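Residential Interiors II
Unit 4 handout: Planning the working kitchen
Skondico School of Design
Revised Aug 18, 2019

Read this handout before the studio session and bring your scale ruler. The measured survey from Unit 3 should be finished by then. If it is not, work from the Ambaye plan in the course folder, which has all wall lengths marked.

1. Start with the tasks

A kitchen plan begins with what people do in the room. List the tasks first: bringing in food, storing it, washing it, cutting and mixing, cooking, serving, cleaning up. Put them in the order in which they happen. Most layouts that feel awkward have two of these steps at opposite ends of the room, with a walkway between them.

The longest stretch of free counter should be between the sink and the cooking surface. Students often place it beside the refrigerator, where it collects mail and shopping bags.

2. The sink wall

The sink is used more often than any other fixture in the room, so it is placed early. Under a window is the usual choice. It gives daylight on the work and keeps that piece of wall from being wasted, as wall cabinets cannot go there anyway. The height of the sill decides how much room is left for a backsplash, and it also limits the choice of faucet.

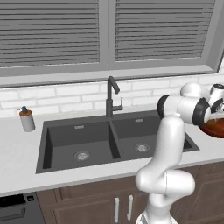

Window coverings near water should be easy to wipe. Fabric shades hold grease and stain at the bottom edge. If the client wants fabric, show it on a side window and note the cleaning in the specification.

Single or double bowl is a question for the client. A double bowl suits people who wash by hand. A single wide bowl takes baking sheets and large pots. Write down the answer and the reason given - you will need both when the budget is cut.

3. Tall cabinets and built-in appliances

Tall cabinets belong at the end of a run. Placed in the middle, they break the counter in two and throw a shadow on both parts. Stacking a microwave over an oven saves floor space, but it fixes the height of both appliances for everyone in the house. Check the reach of the shortest adult who will use them. Lifting a hot dish down from above the shoulder is a common cause of burns.

Draw every door open on the plan and on the elevation. Mark the hinge side. A door that opens toward the nearest counter forces the user to step around it with full hands. 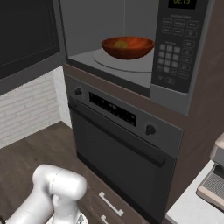

4. Finishes

Limit the main finishes to 2 or three and name each one on the drawing. Pattern in both the counter and the backsplash is hard to judge from small samples, so ask for the largest sample the supplier will lend. The Fornex binder in the materials room has counter and cabinet samples; sign it out and return it the same day.

Assignment

Draw a plan and one elevation for the Zuvureck apartment, unit 843. Show all doors open. Attach your task list. Hand in the drawings in room 102.

Reading: Chapter 13 of the course reader. The section on ventilation can wait until Unit 5.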